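Filed under: Bench Notes / Data Collection
7 min read

Pre-session checklist for two-arm recording, with comments
Last revised 11/06/2024

We rewrote our station checklist after the first 200 episodes of the box task, and I'm so happy with how it's working that I want to share the whole thing. It covers a two-arm robot with jointed-finger hands, one table, one small lidded box, and a person in the teleop rig. Gerent is our name for the recording software and Jovum is the policy we're training on what comes out of it. Swap in your own.

Do the parts in order. Initial each one on the sheet.

PART A. POWER AND EMERGENCY STOP

A1. E-stop pressed and released once before the arms are enabled. [ ] OK
Comment: The arms should drop to the hold state and stay there until you re-enable. If they come back by themselves, stop and write it up.

A2. Power strip seated, plug pushed fully in, cord clear of anyone's feet. [ ] OK
Comment: We had the strip on the floor until February. On the table corner it's so much easier to check!

A3. Nobody inside the marked area while the arms are enabled. [ ] OK
Comment: This includes leaning in to nudge the box. Disable first, every time, even for a two-second nudge.

PART B. CABLES AND CONNECTORS

B1. Wrist connectors pushed home on both sides. Check by hand, arms disabled. [ ] OK
Comment: A half-seated connector will pass the startup test and then drop finger data in the middle of an episode. We lost a whole morning to one.

B2. Enough slack at each wrist for a full turn of the forearm. [ ] OK
Comment: Run the slow sweep and watch the cables the whole way. If one goes tight or catches on the table edge, re-route it and sweep again.

B3. Loose cables under the table pushed back from the base. [ ] OK / [ ] Needs work
Comment: Marked "needs work" this time. Ševčík has a box of cable sleeves and has promised us an afternoon.

PART C. HANDS AND START POSE

C1. Screws at the elbows and wrists checked for looseness. [ ] OK

C2. Each finger opened and closed alone, then all together. [ ] OK
Comment: Listen as well as look. A dry joint has a tick to it, and you'll learn it quickly.

C3. Hands in start pose: upright, palms toward each other, fingers out, box lying flat on the table between them. [ ] OK
Comment: My favorite item on the list! Before we fixed the start pose, every operator began wherever they liked, and the first seconds of each episode were all over the place. With a set pose the approach is much cleaner, and the operator gets a calm moment before the recording starts.

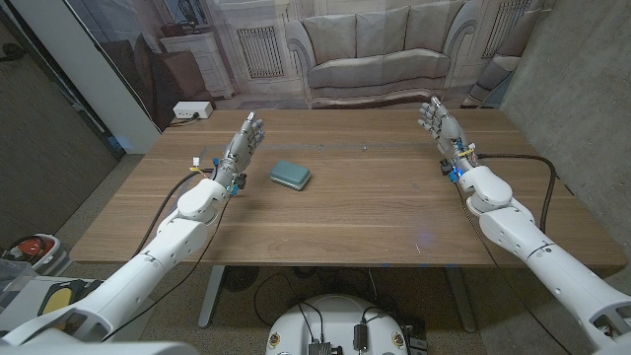

The box itself does move, and we want it to. Shift it a little between episodes, turn it, put it nearer one hand than the other -- just keep it inside the reach of both. Jovum needs to see plenty of different placements, and it gets lazy fast if we always put the box on the same spot.

PART D. TABLE AND SURROUNDINGS

D1. Tabletop wiped. No tools, cups or tape left in the work area. [ ] OK

D2. Backdrop hanging flat and matching the one named in the session log. [ ] OK
Comment: We're on the living room print, with the gray sofa. When the backdrop changes, start a new session, please, so the two don't get mixed under one label.

D3. Head camera view checked: both hands and the box all visible at the start. [ ] OK

PART E. RECORDING

E1. One test episode recorded, played back, then deleted. [ ] OK
Comment: Play it to the end. Skimming the first second doesn't count.

E2. Operator rests after every 8 episodes. [ ] OK
Comment: Tired hands make jerky examples, and the policy copies jerky examples beautifully.

E3. Failed grasps kept and tagged, with the recovery if there was one. [ ] OK
Comment: Please don't throw these out! A fumble followed by a good second try is some of the best material we get.

E4. Arms returned to rest and disabled before the operator takes off the gloves. [ ] OK

Inspector: Kvido Halás
Result: cleared to record, with B3 open. Next full inspection at 400 episodes.

3 comments

teleop_marta
Stealing C3 today. Do you use a printed template for the pose or save it in software?

Kvido Halás
Saved in Gerent, one button. We check it by eye afterward, too -- the saved pose can't tell you the table got bumped.

benchrat
Our Ultanero setup has the same trouble as your B1. We added a 4 second wiggle test for every finger after plugging in, and it catches most of the bad ones. Might be worth a line under C2.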